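Paper Shopping Bags and Their Handles
Project report, Materials in Daily Use
Istville College, first-year group work
Submitted Friday, August 15, 2014

1. Introduction

Paper shopping bags pile up in student housing. At Plevitura Hall, where most of our group lives, they end up in the closet next to the kitchen and get used again for snacks, recycling, laundry, and moving things between rooms. Most people pick one by size. Some pick the one with the nicest print. We wanted to know which part of a paper bag gives out first when it is used again and again, and whether the kind of handle makes a difference.

The project question was: in ordinary reuse, does the handle, the top edge, or the bottom of a paper bag fail first?

We expected the bottom to fail first. All of us had at some point lost something through the bottom of a bag, and a bag that has been folded flat and opened again looks weakest there.

2. Bags used

We collected 18 bags from the closet and from our own rooms. All had been used at least once before, and we left out any with a hole or a missing handle. We sorted them by handle:

Twisted paper handles. These are made from paper wound into a string and glued under a paper patch on the inside of the bag. Once bent, they tend to keep the bend.

Cord handles. These go through holes punched in the top of the bag and are knotted on the inside. They are softer in the hand. The cut ends can fray.

Flat paper handles. These are folded strips glued to the inside. We only had a few, all from the Grerkach grocery store across from campus, and they were all the same size.

The bags were of different ages and came from different stores. We could not find out how much each had been used before. This is the biggest weakness of the project and we come back to it in section 6.

3. Method

3.1 Load test

Each bag was hung by both handles from a broom handle laid across two chairs. We filled it with small cloth sacks of rice, adding one sack at a time. After each sack we waited 5 minutes before adding the next. If the bag was still whole at 4000 grams we stopped and wrote "held." We chose that limit as the weight of a fairly full bag of groceries, and going higher would have needed more rice than we had.

The rice sacks were weighed on a kitchen scale beforehand. They were not all the same weight, so the steps are uneven. We wrote down the total in the bag each time.

We counted a bag as failed when a handle came loose on one side, when the paper tore for more than the width of a thumb, or when anything fell through the bottom. Small tears were noted but the test went on.

3.2 Everyday use

Before the load test, every bag was used for a week in the way bags are used at Plevitura. They were packed with chips, cookies, and other light groceries, carried from the kitchen to the rooms and back, set down on the floor, and folded flat at night. We kept a log sheet in the kitchen and copied it into Lemma, the shared table program our course uses.

The log had four columns: bag, what was in it, how it was carried, and anything new we saw on it. The last column turned out to be the useful one. The column for how it was carried was filled in badly, with "normal" on nearly every line.

3.3 Looking at wear

At the end of the week we laid the bags on the floor by the window and looked at the top edge, the side folds, the bottom, and the handles. We used the words none, light, and heavy. Two people rated each bag separately and then compared notes. Where they did not agree we took the heavier rating.

4. Results

4.1 Everyday use

No bag broke during the week. The top edge was the first place to show wear on most of them. It creased where people grabbed the bag by the rim instead of the handles, and this happened a lot with bags that had something tall in them. A full bag of chips takes up most of the space in a small paper bag and weighs very little, so people tended to squeeze the paper and the chips together in one hand. Those bags had crumpled rims by the second or third day.

Twisted paper handles flattened out. When a bag is set down, the handle falls outward and gets stepped on or pressed against the wall, and after that it lies to one side. None came unglued during the week.

Cord handles kept their shape better and stood up or flopped over depending on how stiff the cord was. The wear on them was at the ends and at the knots. Fraying was rated light on most of the cord bags. On one the knot had become small enough to slip partway into the hole, and we retied it, which we should have left alone.

The bottoms were almost all rated none or light. This went against what we expected.

4.2 Load test

Most of the bags held to the limit. The lowest failure was at 2813 grams, on a large bag with twisted paper handles. The glued patch peeled away from the inside on one side and the bag tipped over slowly. Nothing spilled. The paper itself had no new tears.

The cord bags that failed did so at the hole. The paper ripped upward from the punched hole to the rim, and the cord came out with its knot still tied. The ones with a folded and doubled rim did better than the ones with a single layer. We think the rim matters more than the cord.

The flat handles from Grerkach all held. They are wide, and the glued area is large for the size of the bag.

One bag failed at the bottom. It had gotten damp in the closet before the project started and had a brown ring on the base. We kept it in the results because that is also a way bags are stored.

4.3 Printed and plain bags

We had not planned to compare these, but the question kept coming up. Several printed bags felt smoother and stiffer than the plain ones. In the everyday log their side panels creased less, and the creases that did form showed as pale lines through the color. Plain white bags looked worn sooner. Every wrinkle throws a shadow, and scuffs from the floor are easy to see. In the load test we saw no clear difference between printed and plain.

The printed bags were also kept longer by the people in the hall. When we asked if we could have bags for the project, we were given plain ones right away and had to promise to return two of the flowered ones.

5. Discussion

The handle joint failed first in nearly all of the bags that failed, and the rim showed the most wear in daily use. The two are connected. Every handle type we looked at puts its load into the top part of the bag, and the top part is also where people grab, roll, and crush the paper.

Carrying by the rim saves the handle but ruins the edge. Carrying by the handles keeps the rim neat and puts all the weight on the glue or the holes. For light things such as chips it makes no difference to whether the bag survives. For cans and jars we would use a bag with a doubled rim or flat handles, and put a hand under it on the stairs.

Putting a smaller bag inside a larger one was common in the hall. People did it to save space in the closet and also when carrying snacks. We did not test double bags under load. It would be a good thing to try next.

6. Problems with the project

The bags did not have the same history. A twisted handle that failed may have been close to failing when we got it.

The groups were uneven in size, and the flat handle group was all from one store.

The rice sacks were uneven, so the failing weight could be anywhere between the last two totals. We report the higher one.

A still, hanging load is gentler than walking. A bag on someone's arm swings and gets bumped, and the handle gets a small jerk at every step.

The ratings of wear were by eye. The first few bags were probably rated more strictly than the later ones. The light by the window had also changed by the time we finished.

7. Conclusion

For the bags we tested, the handle joint gives out before the bottom, provided the bag has been kept dry. The rim wears fastest in daily use and this is mostly due to how people hold it. Cord handles stay in shape but depend on the paper around the holes. Twisted paper handles depend on the glued patch, which can be checked by looking inside the bag and pressing it flat with a finger.

After the project we moved the bags in the Plevitura closet off the floor and onto the middle shelf – handles folded in, larger ones at the back. The two flowered bags were returned.

Figure

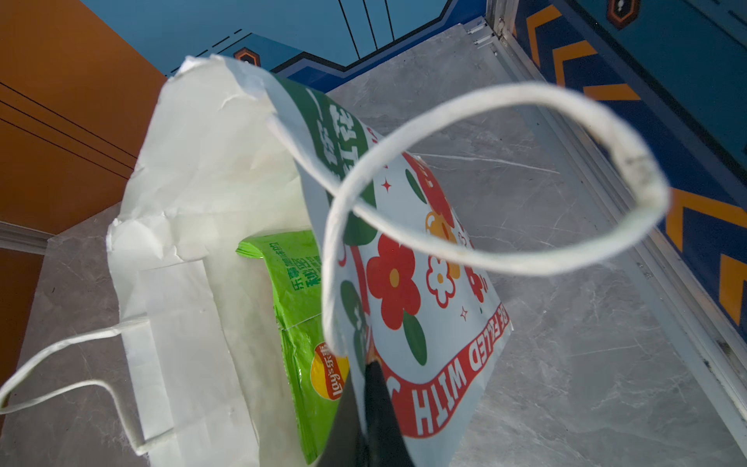 Figure 1. Two handle types: twisted paper on a plain white bag holding Lay's chips, and cord on a smaller floral bag. Note the creased rim and the light fraying of the cord.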